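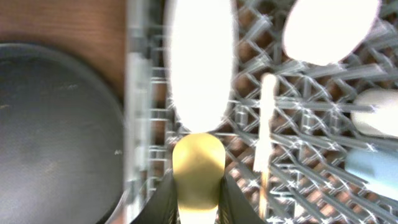
What does the job involve?
Kitchen porter work: washing up after breakfast and lunch, drying what needs drying, and putting cups, plates and utensils back where the cooks expect to find them.

Jobs > Kitchen and Catering > Part-time

Kitchen Porter, Joubert House

Joubert House is a residential study center with 28 bedrooms and one busy kitchen. We need a part-time porter for 3 shifts a week, six hours each, starting at 7 a.m. The post runs through the end of November.

You will load and empty the racks, hand wash anything that can't go in the machine, and keep the drawers in order – serving spoons and spatulas go in by size. You will also mop the floor at the end of each shift. Experience is useful but we will train. Lunch is included on working days.

To apply, send a short letter and one reference to the Kitchen Office, Joubert House, 113 Dumer Road, Branach.

Posted Sunday, March 17, 2024
Filed under: Vacancies, Kitchen & Dining
Print this page | E-mail this page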